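Two-Hand Sorting with Hand-Held Grippers: Report on the Flondar Open Day

Course project, Arroyo program

1. Purpose of the visit

Our project group attended the Flondar open day on June 12, 2022. The aim was to observe how sorting is demonstrated with two hand-held grippers, and to compare the procedure with the setup planned for our own Jomach project in November.

2. Setup

The target is a shallow tray with a white base and taped edges. The items are household goods of mixed shape: tape, pill bottles, pens, small cartons. They lie on a patterned cloth that folds easily, so the resting angle of each item varies.

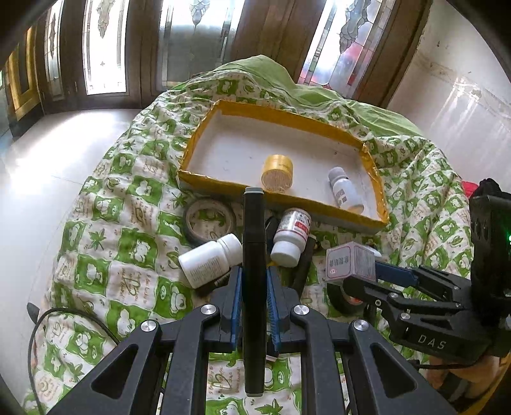 Figure 1. Marker pen held upright in one gripper, medicine box in the other.

3. Grasping flat and round items

According to the handout, a session has 15 trials and the operator may regrasp an item up to two times. Thin cartons need the pads set against opposite edges. Too much closing force bends the cardboard, and too little lets the carton rotate.

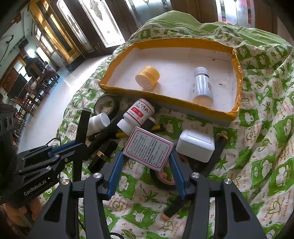 Flondar visit report, by the Arroyo project group

In the second figure the carton is tilted between the blue pads. We noted rotation as the main error source for flat items. Bottles on their sides are a separate problem, as the cap and body differ in width.

Long items such as markers were discussed last. An upright grip needs clearance above the tray edge before release. 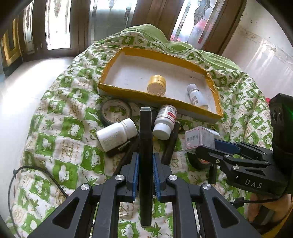 4. Points for our own setup

The Fatitz log sheet we use has no field for item angle. One will be added. Our item list will also include at least one carton and one marker. The cloth surface will be kept as a second test condition after the bare table.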